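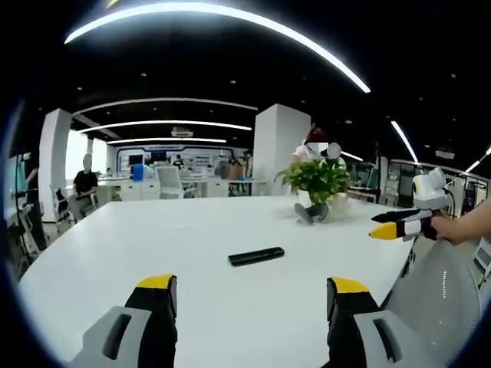 La grande table blanche chez Kultley, pinces à main de sortie.

J'étais venu pour le logiciel. Kultley présentait en novembre Plerkis, sa chaîne qui tire des trajectoires de ces pinces tenues à la main, puis entraîne une politique de commande. Nayeli Escobar annonce 383 démonstrations pour une seule tâche de rangement. Combien rejetées par le filtre ? Elle n'avait pas le chiffre.

La localisation visuelle m'inquiète davantage. Une table blanche et brillante offre peu de points d'accroche, et je demande à voir la dérive quand la pince passe au ras du plateau.
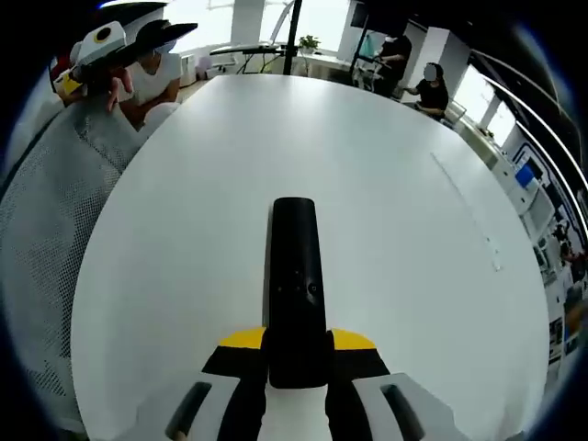

Eusebio Villca répond que le recalage se fait hors ligne, en 40 secondes par séquence. Soit – mais hors ligne, on peut aussi jeter ce qui gêne. Le planificateur, lui, n'a eu droit qu'à deux diapositives. J'ai réclamé les journaux bruts, on me les promet pour la prochaine visite.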